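4.2 Floor clutter and where people stand

Shared workrooms are planned on paper as furniture and lived in as cable. The Ulterach floor plan, drawn up by Gilmartin and Tierney, allots each desk a tidy rectangle and shows no cords at all, a level of optimism we did not try to reproduce. We asked 30 regular users of such rooms to sketch their own from memory. Only six drew a power strip. Two drew a plant that Egan, on visiting, could not find.

Chairs fared better. People remember a chair, particularly one they have had to move. Cords on open floor were left out even by those who said they stepped over them daily, and McGrath's suggestion that we score them as "weather" was put to a vote and narrowly lost.

Figure 6 shows the sort of floor we mean.

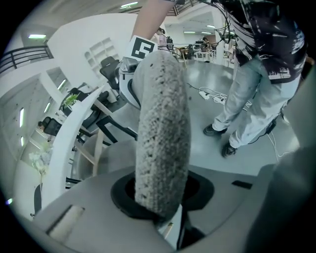 Page last changed: 2021-01-18

Figure 6. A power strip with several plugs, white cords on a glossy grey floor, and a person standing nearby in dark sneakers.

More white cable trails near the person's feet. Under the Skavgate checklist this counts as "open floor, minor items." Buckley has asked that the category be renamed.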